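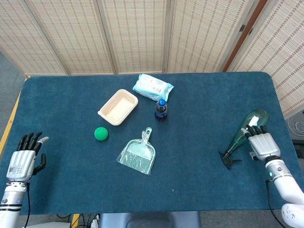 Where does the puddle go?

Aug 4, 2018

Rain stops. Big puddle by the gate. You jump in it (of course you do). After lunch it's half the size. By home time, just a dark patch on the concrete. Then nothing at all.

So who took it?

Some of it soaked into the ground, sure. But concrete doesn't soak up much, and a puddle on a plastic slide can't soak in anywhere. Most of that water went up. Into the air. The word for this is evaporation – say it ee-VAP-or-AY-shun. Long word, easy idea.

Tiny bits, always moving

Water is made of tiny bits called molecules. Way too small to see, even with the microscope at school. They never sit still. They jiggle and slide and bump into each other all day and all night, even in a glass of water that looks perfectly calm.

Think of a crowded bouncy castle. Everyone bumping. Most kids stay in the middle, but now and then someone near the edge gets a really good bump and goes flying out. Water is a bit like that. The molecules at the top get bumped, and if they're going fast enough they break away from the rest and zoom off into the air.

Once they're out they are called water vapour. It's a gas. You can't see it and you can't grab it, but it's all around you right now. Even in the desert there's a little bit.

Hang on, isn't steam water vapour?

Sort of. The white cloud you see over a kettle is tiny drops of liquid water, floating. The real vapour is the clear bit right next to the spout, before the cloud starts. Don't put your hand near it to check! It's very hot and it burns badly.

Doesn't water have to boil first?

Nope. Lots of people think so. Boiling is when the whole pot joins in and bubbles of vapour form down inside the water. Evaporation only happens at the top, quietly, and it happens on cool days too. Just slower. A wet towel will dry in winter if you give it long enough.

What makes it go faster

Heat. Warm molecules move faster, so more of them escape. A puddle in the sun goes before a puddle in the shade.

Wind. It blows the damp air away and brings in drier air, which has room for more vapour. Best washing day is a windy one, ask anyone in Lindier.

Spreading out. A wide thin puddle has more top than a tall glass with the same water in it. More top, more places to escape from. It's why you hang a shirt up flat and don't leave it in a ball on the floor. (Please don't leave it in a ball on the floor.)

Dry air. On a sticky, muggy day the air has lots of water in it already. Things take ages to dry and your fringe goes wierd.
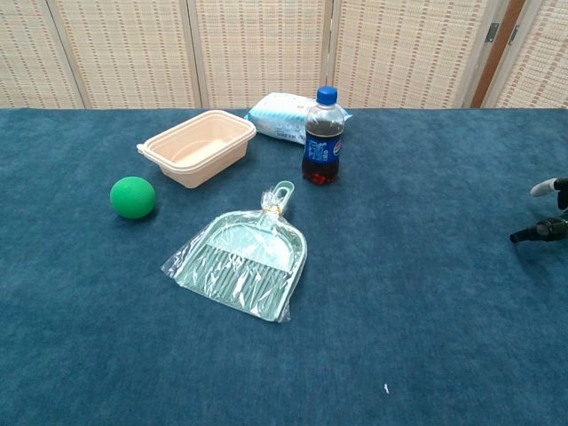 Pimora Junior Science Club

Try it yourself – the two tub race

You need:
a wide shallow tub, any sort
a tall narrow glass or jar
water
a marker
a ruler
a small measuring cup

Put the same amount of water in each one. Use the measuring cup and be fussy about it. Mark the water line on the outside of both. Put them side by side on a windowsill, where little brothers and sisters and dogs can't get at them.

Now leave them alone. Hardest part.

Check once a day for 4 days. After that, pour what's left in each one back into the measuring cup, one at a time, and write down the numbers. Which lost more water? Don't just go by how far the line dropped, the tubs are diffrent shapes so that can trick you. Go by the measuring cup.

Want to keep going? Do it again with two tubs that are exactly the same. One in the sun, one in a cupboard. Or one with a lid and one without. Guess first and write your guess down. A wrong guess is fine, scientists make them all the time.

Why you feel cold after a swim

When the fastest molecules leave, the slow ones stay behind. Slow means cooler. So as water evaporates off your skin, what's left gets cooler and it takes heat from you as well. Brrr. Grab a towel.

Sweat does the same job. Sweating feels gross but it stops your body getting too hot. Dogs only sweat a tiny bit, through their paws, so they pant instead and let water evaporate off their tongues. Kangaroos lick their front legs on hot days. Same trick!

Lick the back of your finger and blow on it. Feel that?

What gets left behind

Only the water leaves. Anything mixed into it stays. Let salty water dry up on a plate and you'll find a white crust. That's the salt. People get salt from the sea this way – big flat ponds, lots of sun, then scrape it up.

It's also why a splash of juice goes sticky. Water goes, sugar stays.

And then where?

Up high, where the air is cold, the vapour slows down and turns back into tiny drops. Heaps of tiny drops together make a cloud. The drops join up, get heavy and down they come. Rain. New puddle by the gate.

Going round and round like this is called the water cycle, and it's been going for billions of years. The water in your drink bottle has been a cloud lots of times. It might have been in a dinosaur's drink too!

Words to know

Molecule: a very tiny bit of something, like water
Evaporation: liquid turning into gas at the surface
Water vapour: water when it's a gas
Condensation: gas turning back into liquid, like the fog on the bathroom mirror

Bring your race results to the next club meeting, even if the dog drank one of the tubs.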